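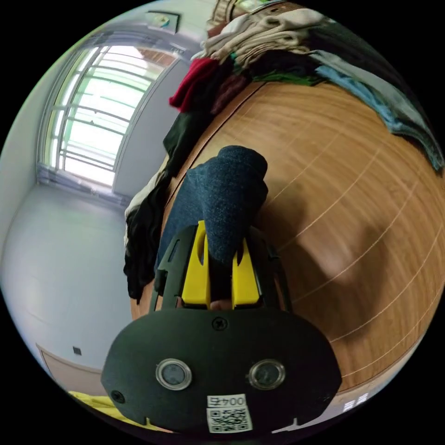

Eddale Speckled Sock, Navy

Sollier | Socks and hosiery | Everyday range

The Eddale is a plain mid-weight sock for daily wear. It is dark navy with a speckle through the knit, so it goes with work trousers or jeans and doesn't show every bit of lint from the wash. The heel is shaped, and it keeps its place inside a boot or a lace-up shoe.

We knit the Eddale for people who want one sort of sock in the drawer and no sorting to do. All pairs in a size are made to the same pattern. If one goes missing, the rest still match.

Sold in packs of 3 pairs.

Details

Colour: navy speckle
Also made in: Willow (grey-green), Eide (oatmeal)
Fibre: cotton blend with elastane
Height: mid-calf
Toe: flat seam
Sizes: small, medium, large

Sizing

Choose by your usual shoe size. If you fall between two sizes, take the larger one. The sock closes up slightly after the first wash and then stays as it is. The large has a longer foot and a wider cuff than the medium. The small and medium share the same cuff.

Washing

Wash at 40 degrees with similar colours. Keep navy away from whites and beiges for the first 2 washes, as some dye may come out. Turn the socks inside out if they are muddy or have been worn in wool-lined boots. Do not bleach. Dry on a line or on a low tumble setting. Do not iron the cuff.

Folding and storing

Lay one sock flat on a table with the heel to one side, put the second on top, and fold both in half towards the toe. Folded pairs stand upright in a shallow drawer. Rolling one cuff over the other will stretch the elastic over time, and we don't advise it.

Delivery and returns

Orders leave us within 2 working days. Unworn pairs can be sent back in their band for an exchange or refund. We can't take back socks that have been washed.

Larger orders

Trade packs of 100 and 300 pairs are made to order in one colour and one size. Please allow extra time for these. Willow is out of stock in large until April.

Page updated September 29, 2022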